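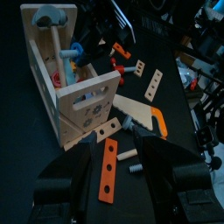

Good practice guide released for robot handling trials

Ekau has published a good practice guide for laboratories that test robot arms on small household and play objects. The guide takes effect in April and applies to all sites in the Lisilwood program.

It was drafted after a review of 1,457 trial records, of which 382 did not state how the work surface had been arranged at the start. Under the new rules, operators must record the starting layout of every trial, including loose parts such as planks, bolts and toy tools. Trials stopped by hand must be logged as stopped and kept on file.

The guide also sets out checks for grippers. Fingertips are to be inspected at the start of each session, and two staff members must sign off on any change to grip force limits — a step that was previously left to each site.

Malinowski and Jukach, which both run test benches under the program, have agreed to adopt the guide in full. Other sites have five months to comply. Comments on the text may be sent to the Ekau standards office.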